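February, late evening

Karim has been on at me again to try Zosance for the sleep. He says it changed his life. Karim said the same about the standing desk, and about cutting out bread, so I nodded and let my tea go cold while he talked.

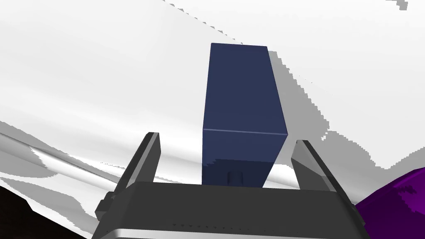
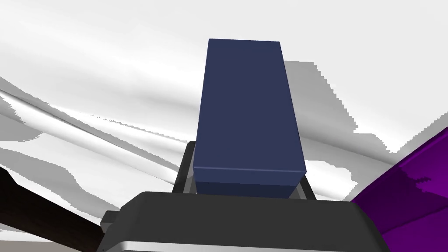
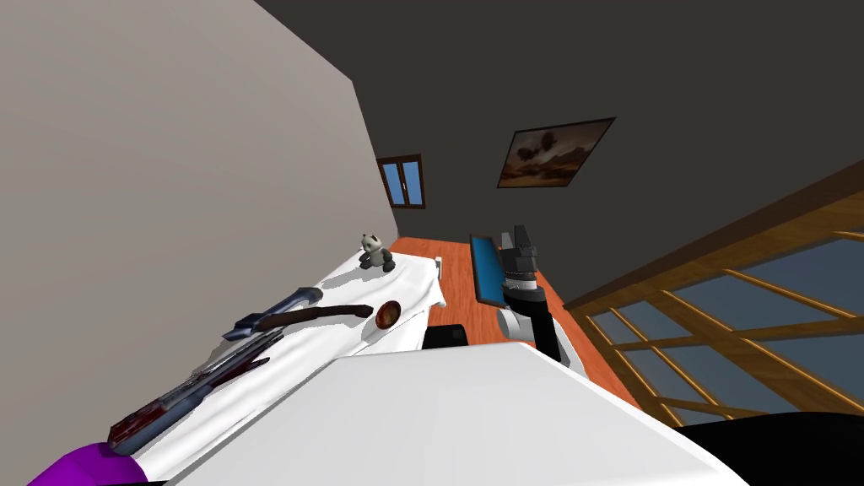

I did look it up when I got home. You pay 40 dollars for a month of some woman murmuring about rivers, and then at night the app gives you a score for how well you slept. Who decides that? I know how I slept. I was there for most of it, staring at the ceiling. The website says 2,577 people gave it 5 stars, and I would like to know how many of them are somebody's cousin.

Naima tried it last fall. She got a bad score one morning, felt fine until she saw it, and was tired all day. I told Karim and he said she must have been wearing the wristband wrong. There is always something you were doing wrong.

Ginette takes a hot bath and reads old seed catalogs until her eyes shut. No score, no band. I might try the bath, though our water heater gives up halfway and I'm not paying Doina's brother-in-law another 200 to tell me it's old.

Nearly one now. Window open a crack, phone in the kitchen. The free trial is a week and they want your card first, so that settles that for tonight.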